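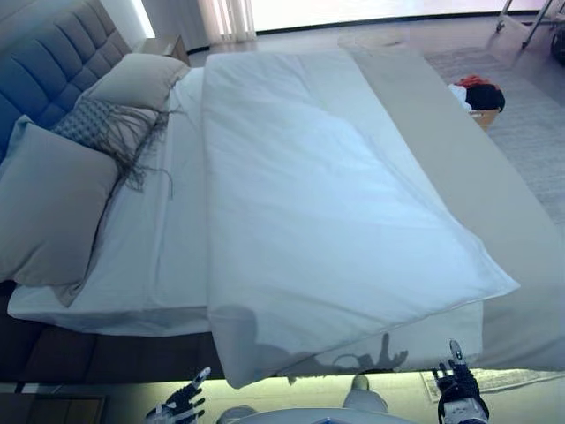 I've been a bad sleeper since I was about nineteen, and for most of that time I assumed it was my personality. Worriers don't sleep, I worry, end of story. Then in July we moved to the flat in Stinton, five minutes from the ring road, and I went from bad to properly dreadful (four hours a night, if the lorries were kind). So I started fiddling with things. Bedding came first because bedding is fun to shop for, and I can report that a plain white sheet, a thick white duvet you can fold over to one side when you're too warm and a couple of big grey pillows are all perfectly nice to lie awake in. The little cushion with the long fringe does nothing for sleep whatsoever and I love it.

What did help was a notebook. I'd read one of those articles telling you to keep a sleep diary and rolled my eyes, then did it anyway out of spite. Time to bed, time awake, what I'd had to drink, whether I'd looked at my phone. After a few weeks there was a pattern even I couldn't argue with: on the nights I had tea after four o'clock I was up at two. Every time! I had been having tea at nine in the evening for my entire adult life, and calling it my calming cup.

So tea stops at lunch now. I won't pretend that was easy, the first week I had a headache like a brass band. I tried the Duvex herbal one, which tastes of hedge, and ended up on hot water with a slice of lemon, like somebody's great-aunt.

The second thing was getting up at the same time every morning, weekends too, and I hated this so much more than giving up the tea. Half past six. In the dark. I go round the block as far as the Manurung bakery and back, and I counted it on my phone once, 2,000 steps if I cross at the lights and 860 if it's raining and I turn round at the postbox. Some mornings I buy a bun, which I'm sure undoes something or other.

I'm still not one of those people who drop off in the middle of a sentence. Last night I was awake from three until nearly five, listening to the fridge. But I used to lie there doing sums about how tired I'd be, and now I get up, sit in the kitchen and read a few pages of something dull (I have a 457-page history of canals that I can't recommend highly enough, I'm on page thirty) and then go back to bed when my eyes start to sting. Most nights that takes half an hour.

Next job is the curtains. The ones we inherited let in every streetlamp on Mandell Road, and I've been putting off measuring the window for months.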